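3.2 Aufnahme der Demonstrationen

Die Demonstrationen wurden in unserem Labor in Ustmont mit dem zweiarmigen System Niller aufgenommen. Eine Person steuert beide Arme aus der Ferne über zwei Führungsgeräte, deren Gelenkstellungen direkt auf die Roboterarme übertragen werden. Wir haben uns für textile und teilweise steife Gegenstände entschieden, weil bei solchen Objekten die Lage der Kanten schwer vorherzusagen ist und der Mensch seine Strategie während der Ausführung oft ändert.
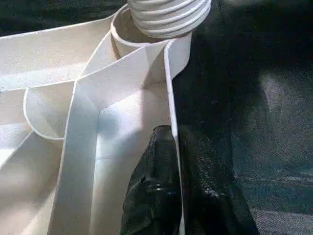

Die bedienende Person sieht während der Steuerung nur die Kamerabilder und nicht den Tisch selbst. Diese Einschränkung ist gewollt: Was der Mensch nicht sehen kann, soll auch in der gelernten Strategie keine Rolle spielen. In den Vorversuchen von Leonilde Brandão hat sich gezeigt, dass die Personen bei direkter Sicht schneller arbeiten, aber ihre Griffe aus den Bildern allein kaum zu erklären sind. Insgesamt haben 8 Personen an der Aufnahme teilgenommen, und jede Person hat vorher eine Übungsphase von 32 Minuten absolviert.

Ein zweites Problem betrifft die Verdeckung. Wenn der Greifer sehr nah an den Stoff kommt, füllt das Material einen großen Teil des Bildes am Handgelenk aus, und die Tiefe ist dann schwer zu schätzen – besonders bei glatten Flächen ohne Muster.

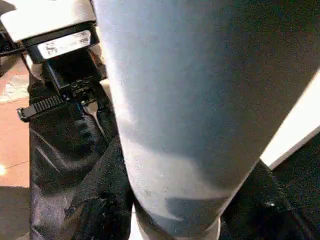
Abbildung 2: Nahansicht eines Greifers neben hellem blaugrauem und schwarz glänzendem Stoff.

Für die Segmentierung der Aufnahmen verwenden wir das Werkzeug Clisitix. Es schlägt Grenzen zwischen den Teilschritten vor, sobald sich der Öffnungszustand eines Greifers ändert. Die Vorschläge wurden danach von Joonas Mustonen von Hand geprüft. Dabei mussten nahezu 2 von 8 Grenzen verschoben werden, meistens bei Bewegungen, in denen beide Arme gleichzeitig tätig sind. 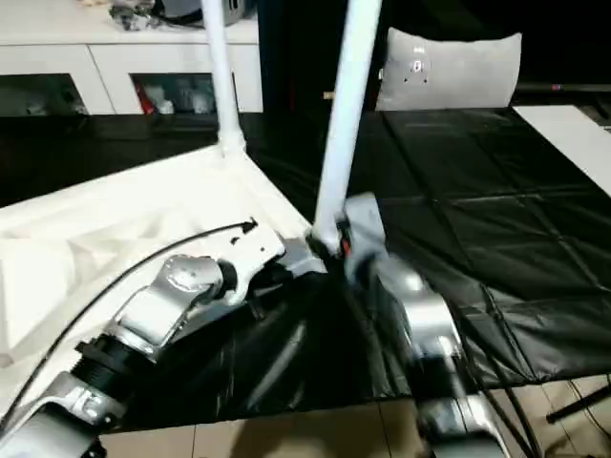 Bei der beidhändigen Ausführung unterscheiden wir zwischen einem haltenden und einem bewegenden Arm. Die Rollen werden nicht fest vorgegeben, sondern für jeden Teilschritt neu bestimmt. Demonstrationen, in denen die Rolle innerhalb eines Teilschrittes wechselt, bleiben im Datensatz Lambert enthalten, sie bekommen jedoch eine eigene Markierung. Wie sich diese Markierung auf das Training auswirkt, wird im Abschnitt 4 untersucht.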